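Two hands, two grippers, 988 good ones

12 Jul 2022

I have been bursting to write this one up! If you read my March post you know I was stuck. My plan for teaching a robot pair to handle small tabletop stuff was to drive the arms by remote and save every run, and it was slow, slow, slow. I'd get 13 clean examples in an evening and go to bed with a headache. The learning code (I call the whole project Lamitz, after a board game I lost as a kid) was sitting there hungry and I was feeding it crumbs.

So I quit driving the arms and picked up the grippers myself. One in each hand, black jaws, a cable off the back of each, and you just do the task the way you'd do it with your own fingers, only clumsier. The jaws and the motion get recorded together. The arms don't even have to be switched on. I cannot tell you how much more fun this is.

The goal I set was 1000 examples of one family of tasks: put a soft thing in a container, take it out, slide the container over, hand it from one side to the other. Boring on purpose. I wanted lots of starting positions and very little else changing, so that when the policy does something dumb I have some hope of knowing why.

A few things I learned along the way.

Go slower than feels natural, but don't stop. My early takes had these long pauses where I was thinking, and the model learned to think too. It would hover over the tray for ages. Very relatable, totally useless. Now I plan the move before I start recording and then go straight through it.

Leave the mistakes in if you recovered from them. A fumble followed by a good regrab is gold. A fumble followed by me swearing and grabbing the thing with my elbow goes in the trash.

Move your start pose around. High, low, one hand close and the other way out. I got lazy about this in one session and had to redo a whole batch.

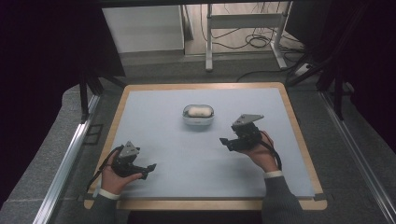
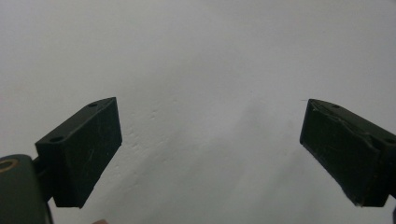

What got thrown out

When I hit 1000 I sat down with Presta, the little viewer I wrote for scrubbing through takes, and went over all of them. It plays every stream side by side, with a plot of how far the jaws are open running underneath. I lost 12, mostly to timing that had drifted between the left and right recordings. That leaves 988, and I'm thrilled with 988.

The drift was my own fault. I was stamping each stream when it got written to disk, and the disk was busy. Moving the stamp to the moment the data arrives fixed it, and I've added a check that complains before I've wasted an afternoon.

Training so far

The first run, which I named Vetton, used only the takes with the container near the middle. It looked great there and fell apart as soon as anything moved toward an edge. No surprise, but it was good to see it so clearly.

The second run is Deschamps and it gets everything. It's cooking right now. I'm holding back 23 takes that it never sees, picked from the oddest starting positions I have, and I'll replay those against its guesses before I let it anywhere near the real arms.

If you're collecting your own set and want the timing check, leave a comment and I'll clean it up enough to share. The code is ugly but it works, and I'd love to compare notes on two-handed stuff in particular. Handovers are still my weakest batch, so that's what I'm recording next.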